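Pinça portátil com câmera olho de peixe: fundo com cortina preta vale a pena?

Categoria: Robótica e automação > Projetos caseiros
7 respostas no histórico, exibindo as 2 mais votadas

marceneiro_de_robo perguntou em junho

Oi, gente! Estou montando na garagem uma pinça de mão com dois dedos, do tipo que você segura e vai gravando a tarefa pra depois treinar o braço. Imprimi quase tudo em PLA, os dedos ficaram bons, as placas de montagem também (tirando uma que empenou e tive que refazer). O braço mesmo ainda nem existe, vou comprar um Vesov usado quando sobrar dinheiro.

Meu problema é a localização. Gravei 200 repetições de pegar uma caneca e a trajetória se perde em quase metade. A garagem tem uma parede branca lisa, uma janela do lado esquerdo e uma estante cheia de tralha que minha família mexe toda hora. Li num tópico antigo que tem gente que cobre tudo com pano preto, e li em outro que isso é a pior coisa que se pode fazer porque a câmera fica sem textura nenhuma. Quem está certo? E as etiquetas nos dedos, precisa mesmo ou dá pra calcular a abertura de outro jeito? Não queria gastar mais de 200 reais nisso.

Resposta de Zequinha3D
(mais votada)

Cara, os dois tópicos têm um pedaço de razão. Pano preto sozinho, sem nada pregado, é ruim mesmo, a câmera fica olhando pra um buraco. Só que estante com tralha mudando de lugar também é ruim, porque o mapa que você fez de manhã já não bate com o da tarde. O que funcionou na oficina compartilhada que eu frequento (a Naidoo, se alguém for da região) foi cobrir as paredes e depois colar coisa colorida e grande em cima, que não sai do lugar. E mesa com objetos de verdade, espalhados. Mesa pelada com uma caneca no meio é pedir pra perder o rastreio.

Prende o pano com prendedor comum em cima e nas emendas. Não precisa ficar esticadinho, dobra de pano até ajuda um pouco, embora eu não contaria com ela se a luz for fraca. E fecha essa janela! Com olho de peixe a claridade lateral entra no canto da imagem de qualquer jeito e a exposição fica pulando.

Sobre as etiquetas: usa. Uma em cada placa, perto da base do dedo, com borda branca bem larga. Eu tentei economizar e medir a abertura só pela cor do dedo, perdi 2 semanas. Imprime em papel fosco, o brilhante reflete a lâmpada e o detector pisca. Confere também se elas continuam visíveis com a pinça toda aberta, porque a minha primeira versão saía do campo.

Olha como fica visto da câmera da pinça, com a panela de arroz Midea aberta entre os dedos: 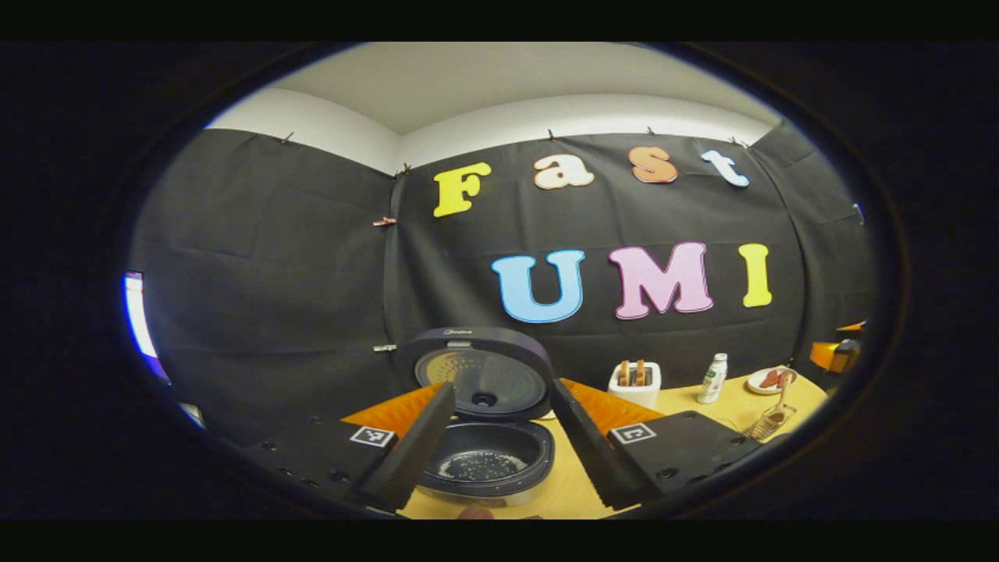
Foto: Zequinha3D / acervo da oficina Naidoo

Repara nas letras no pano do fundo, o "Fast" em cima e o "UMI" embaixo. Letra grossa, clara, de cores diferentes, em cima do preto: contraste de sobra, é esse tipo de coisa que eu colaria. As etiquetas são os quadrados preto e branco nas placas, uma de cada lado. Pano, prendedores e EVA pra recortar letra cabem no seu orçamento se você comprar o tecido por metro.

Resposta de lu_da_bancada

Concordo com quase tudo, menos com fechar a janela. Eu deixo aberta e travo a exposição na mão, fica ótimo. Mas moro em apartamento e pego luz indireta, vai testando.

Uma coisa que faltou: refaz a calibração da lente sempre que desmontar o suporte da câmera. Eu apertei um parafuso, achei que não era nada e joguei fora uma tarde inteira de gravação. Hoje marco a posição com caneta. E grava uma volta lenta pelo ambiente antes de começar as repetições, com a pinça passando perto da mesa e das paredes, senão o mapa sai pobre.

Resposta comentada por marceneiro_de_robo

Valeu, pessoal!! Vou atrás do tecido e refazer as etiquetas em fosco, as minhas estão no papel fotográfico. Lu, você calibra com tabuleiro impresso ou na tela do monitor?

lu_da_bancada: impresso, colado num vidro. Na tela deu reflexo.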